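Kitchen Garden Coordinator (part-time) – Marar Community House

We're looking for someone to look after our kitchen garden and the people who come to it, and if you've ever lost a whole afternoon to tying up tomatoes and chatting over a fence, please keep reading – it might be you!

Marar Community House sits on the corner of Dakau Street, in what used to be the neighbourhood bakery. Behind it there are 13 raised beds, a glasshouse with one rather stubborn door, a chook run and a long table under the grapevine where we eat lunch whenever the weather lets us. The garden was started by a handful of families from the flats next door, and over the years it has grown into the part of the House that most people think of first. Last year we recorded 1086 visits to our garden sessions, from toddlers in gumboots to a gentleman who grew his first leeks at ninety-one and has been giving them away ever since.

Our current coordinator is moving up the coast to be near her grandchildren (we're very happy for her and a bit sad for ourselves), so we'd like the new person to start in July 2019 and have a few weeks working alongside her before she goes. She knows where all the taps are.
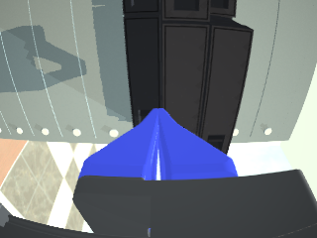

Most of your week will be spent outside. You'll run two morning sessions and one after-school session, plan what goes in and what comes out, keep the seed cupboard in some sort of order, and make sure there's something worth picking for the Olitz Kitchen, who cook our shared lunch. You'll also write a short piece for the newsletter each month. It doesn't have to be fancy, and our readers are especially fond of anything to do with the chooks.

There is some paperwork, I'm afraid. You'd have a yearly budget of $2000 for seed, soil, mulch and tools, and we ask for receipts and a simple report in January, when the House is quiet and the garden mostly wants watering.

We don't mind whether you learned from a college course or from your nan. What we'd really like is someone who has grown vegetables for a few seasons, who is patient with beginners, and who can be cheerful with a group when half of them want to dig and the other half want to sit in the shade. A second language would be lovely, as we hear a good many around the table. You'll need a current Working With Children Check and first aid (we'll pay for the course if yours has lapsed), and you should be comfortable lifting a bag of potting mix.

The job is 18 hours a week, with pay of $384 a week before tax, plus super, and school holidays are flexible by arrangement. Help yourself to silverbeet. Everyone has to.

To apply, send us a letter of a page or so telling us about a garden you've cared for, along with the names of two people we can ring. Handwritten is fine, and you can drop it in at the front desk. If you'd like to have a look around first, come along to any morning session and ask to be shown the beds – we'll put the kettle on.

Contact us | © Marar Community House | Back to top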